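Fanow Orchestra Stand, second model

I bought two of these in May for the chamber orchestra, one for the front desk of the violas and one for me at home. The old wire stands had been dropping parts on the floor during slow movements for years. The Fanow is a solid-desk stand with a twist collar on the shaft and a three-legged base. It comes in black only.

Setup takes a minute or so. The desk slides onto the shaft and locks with a thumb screw, and the legs fold out until they click. No tools. The instructions are a single sheet and the drawing of the collar is upside down, but you can work it out.

The desk is wide enough for three pages of normal parts side by side. We did a Mozart divertimento and a Dvořák serenade this spring, and the Dvořák parts are a thick rental set that will not lie flat. The lower lip is deep enough to hold them. There is a second, shallower shelf under it for a pencil, a mute and rosin, and it has a raised edge so the pencil stays put when you turn a page in a hurry.

Height goes from cellist low to conductor high. At full height it wobbles a bit if you write on it. Seated, it is steady. The collar grips well, and after 8 rehearsals mine has not slipped, even with a full score on it.

Noise is where it beats the Gondier I used before. The Gondier desk buzzed on a low D, and I ended up putting felt under the screw. The Fanow has a rubber washer in the same place and I have not heard it yet. The legs do scrape on a bare stage floor if you drag it, so pick it up.

Weight is the drawback. It does not fold small, and carrying it from the parking lot along with a viola case and a folder is a nuisance. Mihret Nigatu plays weddings and went back to her folding stand after one weekend for that reason. The carrying bag is sold separately and the zipper on mine sticks at the corner. 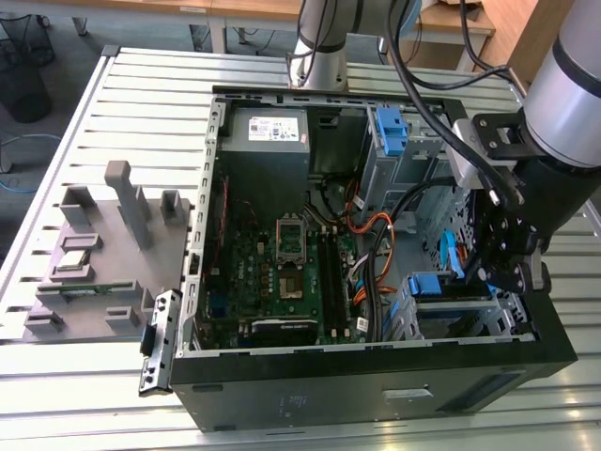
Kolbrún Hedegaard: I have had the first model for years and the collar wore out on me, so check whether yours is the metal one. Mine was plastic and started sliding during a Brahms sextet. They did send a new collar free when I wrote to them.

Mine is metal. The first model can still be found used, and I would ask the seller before paying.

The clip-on light made for it is fine in a pit but throws a glare on glossy paper. Most of our section uses an older Tramavard light, and it fits the Fanow desk without trouble.

I would buy it again for rehearsals and for home. For gigs where you bring your own stand, get something lighter.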